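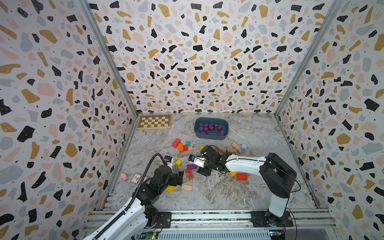

有用户留言说，Filtton 装好以后前灯一直闪黄，等了一个晚上也没变绿，问是不是坏了。多半没坏。卷没建，灯就一直黄。按下面第 4 章做完再看。

第 4 章 首次上电与建卷

适用：Filtton 四盘位机架式存储，固件 Dreria 分支。老固件菜单名字不一样，先升级，升级见第 9 章。

开始之前
- 硬盘 4 块，同容量同转速。混着插也能认，但按最小那块算容量。
- 网线两根。一根管理口，一根数据口，别插反。
- 导轨先上好，盘后装。整机带盘上架很沉，两个人抬。
- 硬盘里原有数据会清掉。全部清掉。要留的先拷走。

4.1 装盘

1. 断电。两个电源模块的线都拔。
2. 按托架上的卡扣，拉出托架。
3. 硬盘放进去，接口朝里，四颗螺丝拧到不晃就行，别拧死。
4. 推回机箱，听到咔一声。没声音就拉出来重推。
5. 空盘位装挡板。不装挡板风道漏风，后排盘温会上去。

注意：托架编号从左往右，0 到 3。换盘的时候看编号，别凭记忆。

4.2 上电

1. 两个电源模块分别接不同的 PDU。
2. 按前面板电源键，按一下松开。长按是强制关机。
3. 风扇会全速转一阵，很吵，正常。
4. 等管理口灯常亮。第一次启动慢，中间不要动电源键。

如果 40 分钟后管理口灯还不亮：接串口看输出，抄下最后一行，发给支持。

4.3 登陆管理页

1. 笔记本直连管理口，地址设成同网段。默认地址在机箱抽拉标签上。
2. 浏览器打开，证书警告点继续。
3. 初始密码也在标签上，区分大小写。
4. 系统强制改密码。改完记下来，找回密码要走串口，麻烦。
5. 设时区、NTP。别跳过，时间不对后面快照全乱，加域也加不进去。

4.4 建池、建卷

1.「存储」→「新建池」。池名只能用字母数字，不支持中文。
2. 勾选 4 块盘。
3. 选保护级别：
 单校验：坏一块不丢数据。一般办公用这个。
 双校验：坏两块不丢，可用容量少一块盘。
 无保护：临时缓存用。正式数据别选。
4. 点「创建」，再输一遍池名确认。
5. 池建好，进「卷」→「新建」。填大小，别填满，留点给快照。
6. 开始后台初始化。期间可以用，就是慢。进度在首页右上角。

小心：初始化期间不要拔盘，也不要重启。断电会从头来过，数据一般没事，时间白费。

前灯变绿，说明卷在线。还黄，到「事件」里查代码：

272：有盘没通过自检。拉出来重插一次，还报就换盘。
400：数据口没有链路。查网线，查交换机端口有没有被关掉。
其他代码见附录 B。

4.5 开共享

1.「服务」里打开 SMB 或 NFS。两个都开也行，但同一个目录别两边同时写，锁的行为不太一样。
2. 新建共享，选卷，选目录。
3. 设权限。默认只有管理员能读写，别人连不上先看这里。
4. 客户端挂载，写一个小文件，再删掉。
5. 有 Cieślak 网关的，网关那边要重新扫描一次，不然看不到新共享。扫描按钮在 Gano 控制台「目标」页最下面。

注：NFS 客户端按 IP 放行。客户端用 DHCP 的话，地址一变就断，最好先绑定静态。

4.6 收尾

- 导出配置文件，存到别的机器上。不要存在本机的卷里。
- 邮件告警填好，点「发送测试」。收不到先翻垃圾箱。
- 机箱标签拍照留底，机柜装满以后标签很难抽出来。
- 备用盘写上型号，放机房柜子里。

要恢复出厂：管理页「维护」→「重置」。只清配置，池还在，重置后用「导入池」找回来就行。勾了「同时擦除硬盘」就真没了，勾之前看清除再点。

下一章：快照计划和远程复制。两台固件版本要一至，不一样的先别配。

打印本页 | 用电子邮件发送本页

联系技术支持 | © Filtton 版权所有 | 返回顶部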